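Home Forums Tags Unanswered Log in
Last updated in October

Does adding failed demos help or hurt imitation learning?

We're training a two-arm policy to drive a screw into a box lid, and I've been throwing out every teleop demo where the bit slipped off the screw head. Then I read a post saying slips plus recoveries make the policy more robust. I have 30 clean demos and 11 messy ones. Do I mix them in or not? My deadline is close and I only get 2 more training runs on the shared machine, so I'd rather not burn one on a hunch!
posted by Perkik

Depends on your setup. Try it and see.
posted by Prarneo

Mix them in, but trim them first! We did the same comparison on our bench (two arms, one holding an electric screwdriver upright, small grey box in the middle) and the raw messy demos made things worse, the policy learned to slip. So I went back and cut each one so it starts right after the slip, with the bit off the screw and the operator on the way back to it. Same training otherwise, 15 trials per policy, and the trimmed mix was the only one that recovered by itself more than once. Small numbers, I know, so don't quote me in a paper. Also check that your action chunks don't run across the cut (mine did for a whole evening, ugh).

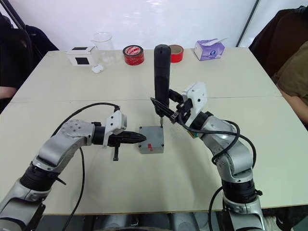
Drelora wrote back that trimming helped on their drawer task too, but only after they gave the recovery clips extra weight in sampling, and asked whether anyone has tried that with screws. I haven't yet.
posted by Vilja Laaksonen

Back to top Related threads Next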